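Holton Graduate Workshop: Applying for Small Research Grants in the Humanities
Handout 4, Tuesday, April 16, 2019

Reading the call

Most calls for proposals promise to support "bold" and "interdisciplinary" work. Treat those words with suspicion. Panels say they want risk and then fund the applicant who already has a chapter drafted. Before you write anything, look up what the program paid for in earlier rounds and compare that list with the language of the call. With the Craddock summer awards the two barely match.
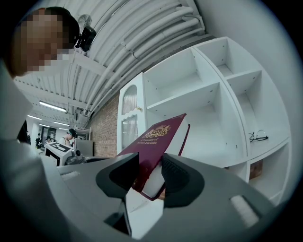 Your opening paragraph has to name a question and the sources you will use to answer it. "I will explore the idea of the canon" is not a question. Neither is "I will examine how print shaped taste," unless you say whose print and whose taste. Suppose your material is the gift anthology. A cover that reads "A Treasury of World's Classics" in gold under a crest makes a claim about what belongs inside, and a reviewer will want to know which claim you are testing and in which collection. Say so by the second sentence.

Budgets

The Trolelau fund pays for travel and copying only. Do not ask it for equipment, whatever last year's applicants told you. I have seen no evidence that padding a budget helps, and some that it hurts. List archive fees separately from lodging. If a library charges for scans, quote its posted rate and give the page count – reviewers do check.

Interdisciplinary partners

A letter from another department proves that somebody was willing to sign a letter. It does not show that the work needs two fields. If your partner's methods could be removed from the plan without changing the result, remove them and apply alone.
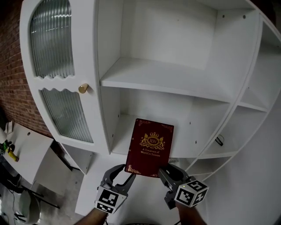 Fig. 2. Cover with crest and gold corner ornament.

What counts as an outcome

The Nilach application form asks for "measurable impact." I doubt anyone can measure the impact of a dissertation chapter, and attendance at a talk is a poor substitute. Put down things you can deliver: an article draft, a finding aid, a conference paper with the conference named.

For next time

Bring 2 copies of an abstract, 80 words at most, without the words "unique," "timely" or "groundbreaking." We will trade and mark them up in class. Final proposals are due in May.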